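Lurdale Earnings Desk — Quarterly Results Data for Listed Payment and Lending Companies

Product overview

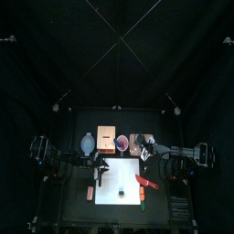 Lurdale Earnings Desk is a subscription service for investment advisers, pension administrators and corporate finance departments that need quarterly results in a consistent form. It covers 783 listed companies in card payments, consumer lending, money transfer and merchant services. Figures are taken from the companies' own published statements and entered under a single set of headings, so that one issuer may be compared with another without further adjustment by the subscriber.

The service is produced by Cerketti and is sold in North America through Irko. Existing holders of the Cerketti Results Bulletin may transfer to Earnings Desk at any point in their subscription term. Unused months are credited in full.

What the subscription includes

Each company record contains revenue, operating expenses, net profit, diluted earnings per share, share count and dividends declared. Where a company reports both standard and adjusted earnings, both are shown, and the items that account for the difference are listed beneath. One-time charges, gains on the sale of a business and the effect of acquisitions are each given a separate line.

Analyst estimates are displayed next to reported results. The estimate shown is the average at the close of trading on the day before the announcement, and it is not changed afterward. Subscribers who prefer the median may select it under Preferences. If fewer than three analysts cover a company, no average is given.

Share price history is included for every company — daily closing prices only. Earnings Desk is not a trading platform and does not carry live quotations.

Transaction volumes

Payment companies define volume in different ways. Some include cash withdrawals, and some report purchases alone. Earnings Desk keeps the company's own definition and prints it at the head of the table. A second table restates volume on a purchases-only basis for those companies that publish enough detail to allow it. Growth rates are given in U.S. dollars and in local currency.

Timing of updates

Headline figures are posted within 30 minutes of a company's announcement during market hours. Full records, including the notes on adjustments, follow by the end of the next business day. Restated results are entered as a new version, and the earlier version remains available for reference.

Subscribers may set alerts by company, by country or by size of the difference between reported and estimated earnings. Alerts are delivered by e-mail.

Formats and access

Records may be viewed in a web browser or downloaded as spreadsheet or comma-separated files. The Jurić connector, supplied separately, allows records to be loaded directly into portfolio accounting systems. A list of supported systems is provided on request.

Column headings were revised in July. Spreadsheets built on the former headings will continue to work — the old names are kept as a hidden row — but new templates should use the revised set.

Subscription rates

Single user, quarterly: $198 per quarter
Office license, up to five users, annual: $1,356 per year
Jurić connector: quoted separately

Rates are in U.S. dollars and do not include sales tax. Payment is due on receipt of invoice. Annual licenses renew automatically unless notice is given in writing before the renewal date.

Editorial responsibility

The data team is led by Krum Vukčević. Questions on the treatment of a particular company, or reports of an error in a record, should be directed to his office with the name of the company and the quarter concerned. Corrections are logged and may be viewed by all subscribers. License and billing matters are handled by Pascal Moulin.

Conditions of use

Information supplied through Lurdale Earnings Desk is provided for reference and does not constitute investment advice or a recommendation to buy or sell any security. Subscribers may quote individual figures in client reports with credit to the source. Redistribution of complete records requires a separate agreement.

Rates and coverage as of 11/11/2018.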